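Chapter 4
Shared Tables

Learning aims
By the end of this chapter you should be able to:
explain the difference between an owned desk and a shared table
draw up a clearing routine for a room used by several groups
choose suitable plants and flowers for a work surface, and say who looks after them

Key terms: shared table, clear-down, resting item, stray item

4.1 Why tables fill up

A desk with one regular user tends to stay in the state that user likes. It may be tidy or untidy, but the person who sits there knows what is on it and what can be thrown away. A shared table is different. People come to it for an hour, put down what they are carrying and leave. The next person does not know whether the things left behind are wanted, so they push them to one side.

In July the office services team at Hendby, a firm that lets work space by the day, kept a log of the tables on its ground floor. Over the month the staff recorded 600 items left after closing time. Of these, 41 were claimed by their owners. Most of the rest were wrappers, bags and cups. Graziella Costa, who ran the exercise, found that staff often left packaging where it was in case there was something inside it.

4.2 Resting items and stray items

In this book a resting item is anything that is meant to stay on the table between uses. A stray item is anything that is not. The test is simple: if the table were cleared tonight, would this be put back tomorrow?

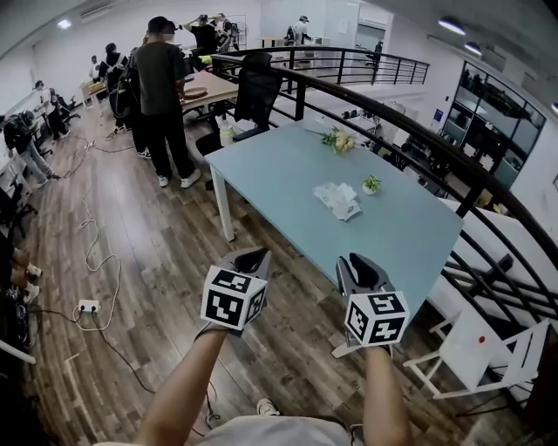

Plants are the most common resting items in shared rooms, and they are also the ones most often forgotten. A plant needs a fixed place, a saucer if the pot drains, and a named person to water it. The small green plant in the round white pot on the blue-green table would count as a resting item under our test. The crumpled plastic package beside it would be treated as stray, and whoever clears the table should check it for contents before putting it in the bin. Flowers fall between the two groups. A bouquet like the pale yellow one lying towards the far edge should be put in water or taken away by the end of the day.

Trays need a rule of their own. A tray is useful when it gathers small things that belong together, and a nuisance when it becomes a place to leave anything at all. Decide what each tray is for and write it on the room plan.

4.3 The clear-down

A clear-down is a short, regular clearing of every surface in a room. At Hendby it takes 22 minutes and is done by two people working from the door inwards. Stray items with some value go into a dated box. Rubbish goes straight out. Resting items are lifted, the surface is wiped, and they are put back in the same place. Chairs are pushed in last.

Activity 4.1
Choose a shared table in your school, college or workplace. Look at it at the same time on three days. Sort what you find into resting and stray items, and note which stray items were there more than once. Keep your notes for use in section 4.5, where we turn to storage.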